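Gripper and Camera Trials – Working Meeting Minutes
July 15, 2025 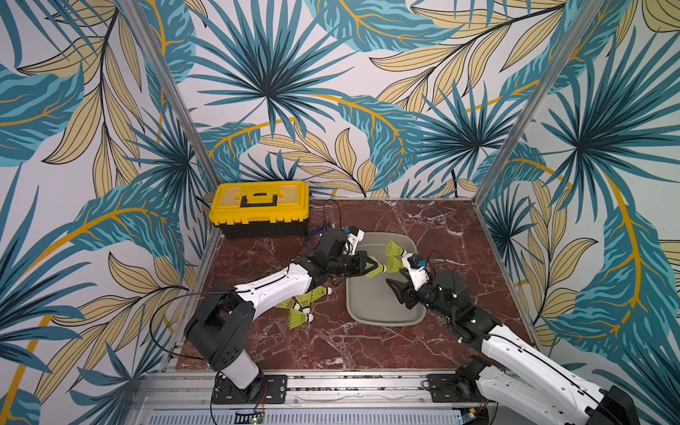 Shuttlecock task, left gripper holding one by the skirt at the tray.

Present: Svend Vestergaard (chair), Esben Arnardóttir (minutes), Þórarinsdóttir, two from the Tokisis side by phone.
Apologies: none received.

1. Previous minutes
Accepted with one correction. The controller firmware item was assigned to Esben, not to Svend.

2. Shuttlecock task, Bolero cell
Esben reported on the first full run with the standard two-finger grippers on both arms. The target was 700 episodes. The run was completed, and 89 episodes were set aside for review, most of them for a dropped or badly seated shuttlecock.

Svend asked whether the drops came from the grip point. Esben said operators have been gripping by the skirt when the cork is hard to reach, and the skirt gives under the fingers. Closing force was left at the default for the whole run. Þórarinsdóttir would like skirt grips and cork grips marked separately in the log so the two can be compared. Agreed.

There was some discussion of whether to allow skirt grips at all. Svend is in favor of keeping them. The Tokisis side would prefer cork only, at least until the softer fingertips have been tried. Left open.

3. Fingertips
The Pivley pads have arrived and fit the left gripper without changes. On the right gripper the screws are too short and longer ones are on order. Trial plan: 60 episodes with the pads on the left arm only, same tray, same wallpaper, same operator. If the drops go down, both arms get the pads and the force setting is looked at after that.

Þórarinsdóttir noted that the pads are thicker and the open width will be smaller. Esben to measure this before the trial starts.

4. Cameras
The fixed camera covers the tray and both grippers. The patterned walls and the marble floor have not caused trouble for the yellow shuttlecocks so far. Svend wants one short session with plain walls as a check – low priority.

The wrist view on the right arm was dropping frames last week. Esben swapped the cable and has not seen it since, but it stays on the list until November.

5. Controllers
Version 2 of the arm controller is installed on the bench unit only. Handovers between the arms feel smoother, according to Esben, but there are no timings yet. No change to the Bolero cell until the pad trial is finished, so that only one thing changes at a time.

6. Any other business
Cable routing on the left arm to be looked at before the next long run. Tokisis asked for the episode log in the older format and Svend will send it.

Actions
Esben – add grip point field to the log; measure open width with pads; run the pad trial.
Svend – send log to Tokisis; chase the screws.
Þórarinsdóttir – draft the plain wall session; check cable routing.

Next meeting to be called when the pad trial is done.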